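Beltbridge Small Satellite Project
Progress report to the Draltero Fund, second half of the grant year
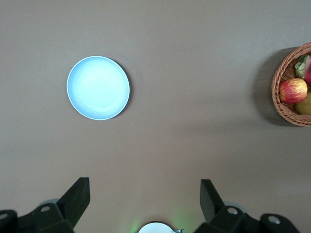

Blue plate and wicker basket on a table top.

Dear friends at the Fund,

Thank you once again for your patience with us over the autumn, and for the kind note that came with the last instalment, which went round everybody and ended up pinned over the kettle. We promised you a fuller account than the rather hurried one you had in the summer, so please forgive us if we go on a bit.

The main news is that Rusora, our little weather satellite, now exists as a complete working model on the bench. The flight version is some way behind it, but all the boards have been made and three of the five have passed their first electrical checks. The radio board gave us the most trouble. It kept restarting itself whenever the transmitter came on at full power, and we spent the better part of a month blaming the software before we found a poor joint on the supply line. We have now changed the layout there, and the new board has run for 15 days without a single restart — a great relief to all of us!

The ground station has moved on nicely as well. You may remember that we had the offer of the old dish on the hill, put up in 1973 and left to the jackdaws for a good part of its life. The bearings were in better condition than we had any right to expect, and once they had been cleaned and greased the dish turned quite happily. The motors were another matter and have been replaced. We have been practising on passes of other people's satellites, mostly in the early evening, and can follow one from horizon to horizon as long as the wind behaves itself. In a strong westerly we still lose the signal for a few seconds near the top of the pass, and we should like to cure that before launch.

Vibration testing was done by Kariuki, who fitted us in between two much larger customers and were very good about our endless questions. The model went through 4 runs on the shaker. One solar panel hinge worked itself loose on the last of them, so the hinge has been redrawn with a longer pin and a locking washer. We will need to go back for a short repeat test, and Kariuki have pencilled us in for February.

On money, we are a little under budget for parts and a little over for travel, mainly through having to take the model to the test house twice when the first booking fell through. We would be glad of your agreement to move the unspent parts money across to cover this. The figures are on the sheet sent with this report, and we are not asking for anything extra.

The launch provider has told us to expect a delay of 4 months. We were disappointed, naturally, but the time will be useful, and it gives the school groups a proper chance to finish their part of the work, the small light sensor on the top face. Their first readings came in during December and were noisier than we had hoped. A bit of shielding round the cable should help, and that is the next job on their list.

Before the next report we hope to have the remaining two boards checked, the hinge retested and the flight frame back from anodising. If any of you would like to come up and watch an evening pass, do let us know — the track is muddy at this time of year, so bring boots.

With warm thanks from all of us at Beltbridge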